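Chapter 5
Sorting by Color: What the Bins Can and Cannot Do

Sooner or later every course on household order arrives at the colored bin. The promise is simple. Buy two containers in two colors, decide what belongs in each, and the sorting will look after itself. The makers of bins are very fond of this promise. So are the writers of magazine articles, who need a photograph of a tidy shelf and do not have to live with it afterward.

This chapter takes a cooler view. Color helps some people sort some things some of the time. We will ask when it does, when it only seems to, and what a color has to compete with on an ordinary table covered with ordinary belongings. Our working material will be baseball caps. They are a good test. They are too soft to stack neatly and too stiff to fold, and most people own more of them than they will admit to.

5.1 The claim

The usual version of the claim comes from the Jokthorpe method, which many readers will have met in the form of a free leaflet. Jokthorpe asks the sorter to give each container "one color, one meaning." It says the meaning will be learned within 27 days. We have looked for the work behind that figure and have not found it. The leaflet does not say who was watched, what they sorted, or how anyone decided that the learning had taken place.

The Minier workbook is more careful. It grants that a color means nothing until the people in the house agree on it, and it suggests writing the agreement down. Even so, Minier passes quickly over the harder matter of what happens when the objects have colors of their own. 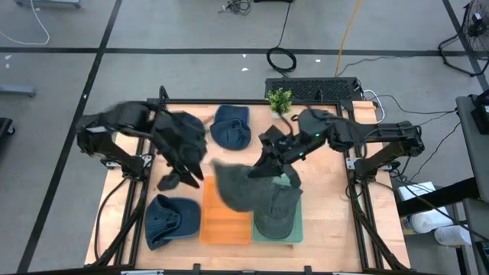
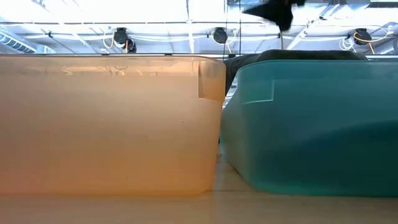
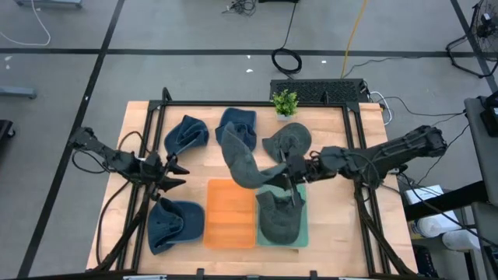
Caps bring that harder matter into the open. Suppose a household owns navy caps and gray-green caps and sets out two trays, one orange and one green. A gray-green cap in a green tray looks right at once, and most people asked to guess the rule would say that green goes with green. They may be correct. But where would the navy caps go? Orange is no nearer to navy than green is, and an orange tray with nothing in it gives the newcomer no help at all. The rule might be by color, by owner, by what needs washing, or by what is leaving the house. One cap in a tray fits every one of these.

We will call this the matching trap. When the container happens to resemble the thing inside it, people feel they have understood the system. They have understood one case of it. The trouble comes with the next cap, which is dark enough to be called navy by one person and charcoal by another.

5.2 Dark colors are a poor basis for sorting

Lay out your darker caps on a pale surface in daylight and the differences are plain enough. Now try the same thing in a hallway at six in the morning. Navy, black, and deep olive run together. A rule that works at noon and fails before breakfast is a weak rule, whatever the leaflet says.

The Tóth notes on closets make the point with socks, and they are worth reading, though we think they go too far in telling readers to give up color altogether. A label on the front of a bin costs very little. Color and label together do better than either one, at least in the homes we have visited, and we make no larger claim than that.

5.3 Shape, which the color systems forget

A cap has a brim and a crown, and they want different things. The brim should stay flat or gently curved. The crown will collapse if anything is set on top of it. Shallow trays suit a single cap well enough, but a second will ride over the first and soon one of them is hanging over the rim. Deep bins hold more and crush more. See-through plastic is often sold as the answer. Tinted plastic is less of one, as it shows that something is inside without always showing what.

The Jurkberg catalog advises nesting caps crown into crown. This does save room. It also means that the cap you want is usually in the middle.

Exercise 5a. Gather every cap in your home on one table. Sort them into 2 containers by any rule you like, but do not write the rule down. Ask someone else in the house to put away the last few. Note where they hesitate.

Exercise 5b. Repeat the sort under a weak lamp. Compare the results.

Reader comments (3)

We did 5a in class and my partner put a cap in the "wrong" bin right away. I still think my rule was obvious.

Is the Jokthorpe leaflet really that bad? It worked for my kids' school things. Caps are a strange choice if you ask me.

Exercise 5b needs to say how weak the lamp should be. We got different results on each side of the room.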